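How to tidy a desk hutch without throwing out the bear

Filed under: Home office, Storage, Mild despair

A desk with shelves over it is sold to you as storage. Within 12 weeks it is a museum of things you put down while looking for something else. I have written before about drawers (short version: you have too many) and this is the follow-up a few of you asked for, on open shelving above a work surface. Mine is white, which was a choice made by a younger and more optimistic person.

The method takes an afternoon if you're ruthless and until October if you stop to read things. I'll assume you want the afternoon.

What you need

A damp microfibre cloth and a dry one
One open basket
A bin bag and a bag for the op shop
Bookends, or a heavy object you don't mind looking at
Cable ties or those hook-and-loop strips
A cup of tea, to be lost on the second shelf and found later

Step 1. Decide what each shelf is for

Do this before you touch anything. Sit in your chair and work out what you can reach without standing. That zone is for things you use daily. Anything you have to stand for is weekly, and anything you need a step for is sentimental, whatever you tell yourself about it.

Mine goes like this. Top: soft and silly. Middle left: books and the few ornaments that survived the last cull. Middle right: tins, gadgets and whatever has a cord. Desk level: work, in theory.

Write it down if you share the desk. My friend Amber Dijkstra shares hers with a teenager and has the zones on a sticky note, which the teenager has annotated. 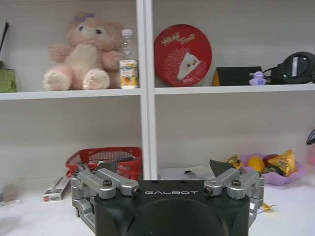
Step 2. The drinks audit

Start with drinks, as they're the easiest win and you'll feel virtuous early. Every shelf above a desk collects bottles and juice cartons. They arrive as refreshment and stay on as décor.

Pick each one up. If it's open, finish it or tip it out. If it's sealed, it goes back to the kitchen or it gets one allotted spot, and the spot has to be somewhere a spill won't run into a laptop. A bottle on the shelf directly above your keyboard is a slow-moving insurance claim. I keep drinks hard up against the divider, so at least there's something solid on one side when I go groping for a pen.

Cartons are worse than bottles. They tip if you breathe near them, and they have a talent for getting in front of everything else.

Step 3. Soft toys: the law

You may keep them. I'm not a monster. But a plush toy on a working shelf has to obey some rules.

It sits upright with its back to the wall. It doesn't lean on the diffuser. It doesn't have things stored behind it, because you will forget them, and in three years you'll find a passport.

If yours is a slumper, press the stuffing down towards the bottom and splay the feet forward. Feet forward is the whole trick. A bear with its feet out will stay put through a slammed door.

Round cushions are trickier, being wheels. Stand them at the ends of the shelf, leaned back, and put whatever's rigid in the middle. I use a wire rack as the sensible adult between two plush biscuits. Dust plush with a dry cloth, or a hairdryer on cool if you enjoy sneezing.

Step 4. Put the diffuser somewhere boring

Reed diffusers are small, top-heavy and full of oil that strips the finish off things. I've owned two. The first was a Flustex in fig, and it went over on a pine sideboard and left a mark the shape of Tasmania.

Put yours towards the back, with a saucer under it if you're nervous, and keep paper and fabric well clear. One reed is plenty for a desk. With the full bunch you'll be working inside a candle shop.

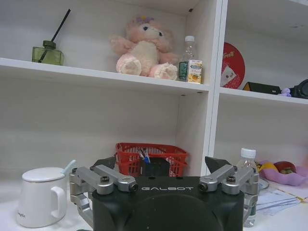 Step 5. Tins and other flat round things

Biscuit and cake tins look lovely leaned up against the back of a shelf and they roll the moment you turn around. A blob of museum putty at the bottom edge fixes it. So does a box parked in front, if you can live with half the lid being hidden.

Before you give a tin display rights, open it. Mine have contained buttons, foreign coins, a single AA battery of unknown virtue and, on one occasion, cake. Empty tins are fine. Tins of mystery have to be dealt with today.

Step 6. Books

Books lean. It's in their nature, and the tall ones lead the short ones astray.

Take the lot down, wipe the board, and put them back spines out with the tallest against a side panel. Work down in height from there. Sorting by colour is allowed if you're the sort of person who remembers books by colour, and I'm afraid I am. My purple one has been found in under three seconds every time I've needed it.

Leave a gap at the end of the row. A full shelf looks finished, and then somebody gives you a book.

The books you never open should go. I had a 1,282-page manual for software that no longer exists, kept on the grounds that it was heavy. It now props open the shed door and has never been more useful. If the row won't stand without it, buy a bookend. The Hetell ones are plain steel and grip well. The Dekker ones are prettier and slide about like socks on lino.

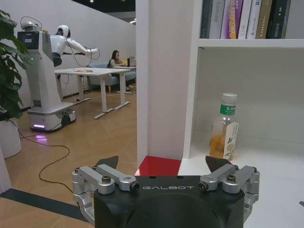
Step 7. Cords

Any device with a cable gets its own end of a shelf, the end closest to the power. Drop the cord straight down the side and tie it once, halfway. Loops of slack lying across the shelf will catch on small ornaments and fling them to the floor.

Small ornaments, while we're here: a few, at the front, each with a bit of space. Ducks and tiny cars count. If you have to move more than one of them to get at the thing behind, thin the herd.

Step 8. The basket

Whatever is left goes in the basket. Mesh or perforated is best, as you can see in and be ashamed. It lives at desk level and gets emptied when it's full to the rim, which for me is the first of the month.

Don't buy a second basket. I know the Judano ones were on sale.

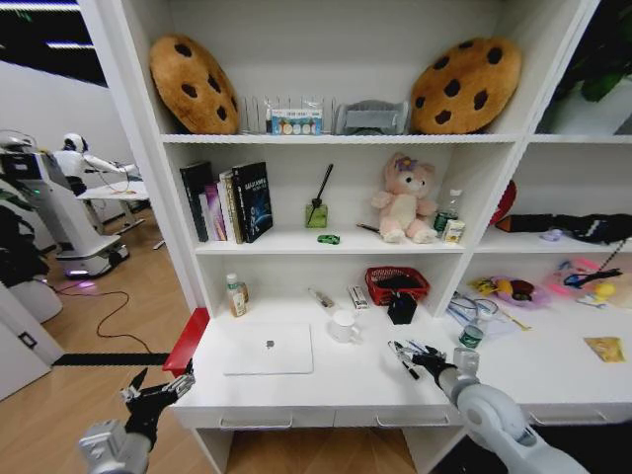 Step 9. The desk itself

Shut the laptop and clean under it. Then put back only what you'll use tomorrow morning. Small bottles (hand cream, tablets, the correction fluid you're sentimental about) go in a back corner, lids tight.

Keeping it that way takes a couple of minutes at the end of the day. Pens down off the shelves and into a pot. Bear straightened. Tea retrieved.

Comments are open if you have a better fix for rolling tins. Please don't write in again about the 100 uses for bicarb.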